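Divari Starting Blocks, School and Club Model

I've been setting up sprint lanes for high school meets for a long time, and these are the blocks I keep ordering. We stock them at Trutstead because I got tired of lending out my own pair! The center rail is steel, the pedals are wide enough for big feet, and the pedal angle moves with one hand — handy when you've got a kid in lane four fiddling with everything right up to the whistle.

You get 2 pedals, one rail, and a set of spikes for synthetic tracks. Cinder spikes are separate (ask me, I usually have them in a drawer).

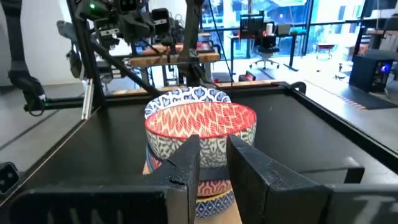
Posted January 4, 2020 by the Trutstead track desk

The question I get most is whether they slip. On a decent synthetic surface, mine haven't. On an old worn lane I'd have a teammate stand behind the rail, same as with any block this size. The Brundum model is heavier and sits tighter, but it costs more and you'll feel it if you're carrying eight of them across the infield.

Pads are the part that wears. Queiroz makes a replacement that fits, and swapping them takes a screwdriver and a few minutes — do it before the season starts, please, I beg you.

Item no. 518
Price: $146 per set
Warranty: 2 years on the rail, pads not covered
Ships folded, with the spikes in a bag taped to the rail

We're low on sets right now and the next delivery comes in March, so clubs ordering for outdoor season should get in touch early.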